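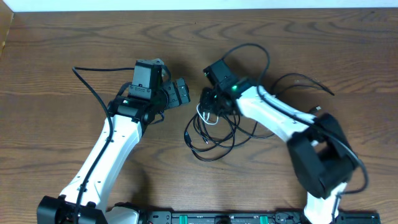

Tablero de madera en acabado marrón medio, con la veta ondulada a la vista.

Quiénes somos

Cavesano es un taller de mesas y tableros de madera. Empezamos en una nave alquilada del polígono Bermúdez con 2 bancos de trabajo y una cepilladora de segunda mano, y en la misma nave seguimos, ahora con 15 personas en plantilla.

Hacemos mesas de comedor, de estudio y de trabajo, casi siempre por encargo. Servimos a particulares, a escuelas y a empresas que necesitan superficies para uso diario. El año pasado entregamos 240 mesas.

Cómo trabajamos

Compramos la madera en tabla y la dejamos reposar en el almacén antes de cortarla. Elegimos las tablas una a una según la veta. Las de dibujo ondulado las reservamos para los tableros, donde más se ven; las de veta recta van a patas y travesaños. El acabado se da a mano, en aceite o en barniz mate, y el tono se acuerda con el cliente sobre una muestra.

Nuestros modelos

Amis es la mesa de comedor, fija o extensible. Zadora es la mesa de trabajo, con tablero más grueso y patas desmontables. Las dos se fabrican a medida, con un fondo mínimo de 53 centímetros.

También lijamos y volvemos a acabar tableros usados, aunque no los hayamos hecho nosotros. Para el presupuesto bastan las medidas y un par de fotos de la superficie.

Visitas

El taller se puede visitar por la mañana, con cita previa. En la entrada hay muestras de todos los acabados y se pueden llevar a casa en préstamo. Cerramos en agosto; los encargos recibidos ese mes se contestan en septiembre.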